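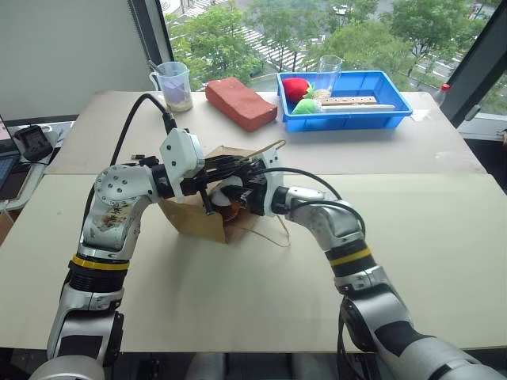

June 8, 2021

So the booklet cover is finally finished, and I've only changed the typeface five times! I was asked to do it back in March by Concetta Cirillo, who runs the walking group in Flivwood, and I said yes before I'd thought about how little I know about lettering.

My first go had the title in a big curly script. I loved it on screen. Then I printed it at A5 and the F looked like a T, so the whole thing read as "Tlivwood Walks" — not ideal. I tried fattening up the strokes, which made it worse, and then gave up on the script altogether and went for a plain sans serif with the letters spaced out a bit. Much calmer.

Colour was the next headache. I wanted a mossy green behind the title, and my green came out of the printer looking like pea soup. Rebecca Donati (she did the same evening course as me, but paid attention) told me to switch the file to CMYK before picking anything, so I went back and chose the green again from scratch. It's a bit duller now but at least what I see is close to what I get.

The map on the back took ages. I drew the paths with the pen tool, and I still can't get a smooth curve without putting in up to 8 points where two would do. If you zoom in near the bridge you'll see a wobble. I've left it.

Next on the list is the inside pages, and I need to sort out the margins before I pour any text in, as the staples eat more of the middle than I'd allowed for. Concetta has sent me 1,065 words for a page that fits 951, so one of us is going to have to do some trimming.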